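Vonmont Guest Services - Case 146
Subject: Tamgate day tour, missed hotel pickup and voucher error
Opened: Wednesday, October 21, 2026
Handled by: Rehema Khaemba
Status: Awaiting customer

The customer, Mr. Dennis Kioko, reports that the morning coach did not stop at the Sevberg hotel and that his voucher was refused at the alternate stop. 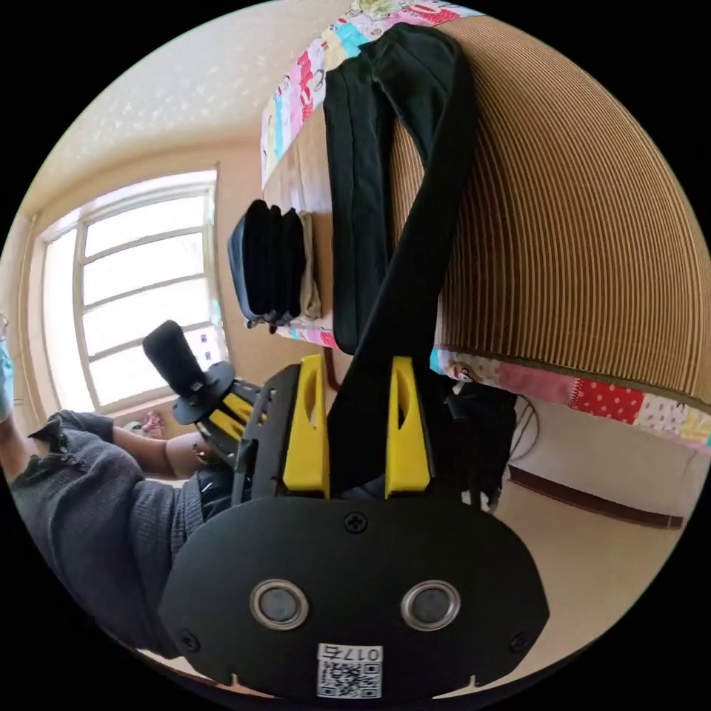 The pickup list for Tamgate was checked against the booking. The Sevberg stop was removed from the route in March, but the voucher template still names it. Guests collected from their rooms' front desk should have been redirected to Lyimo Square. Mr. Kioko also asked whether hand luggage may be carried on board. Small bags are accepted; any long strap, such as the black one hanging over the edge of the bed, must be tucked in or removed before the bag goes in the overhead rack.

Action 1: Voucher reissued with Lyimo Square as the pickup point. The system returned error 200 twice and accepted the third attempt.

Action 2: Template correction requested from the booking team. There are 4 other vouchers with the old stop, and those guests have been notified.

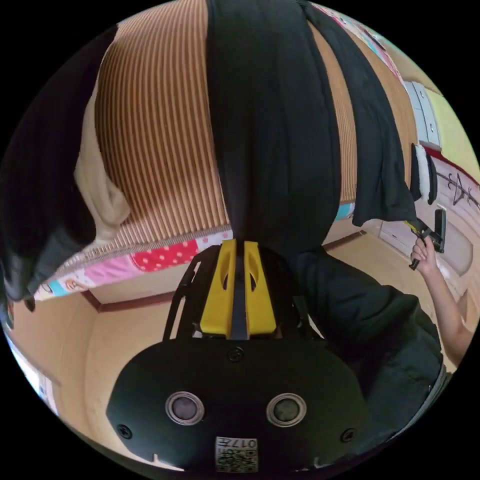 Refund rules for this tour allow 100 percent of the fare when the operator is at fault, and the claim has been approved on that basis. The customer may choose a new date instead. For items left on a coach, the depot asks for a clear note of any label - a small white square with a printed code, for instance - together with the seat number.

Next step: customer to confirm refund or new date by reply to this ticket.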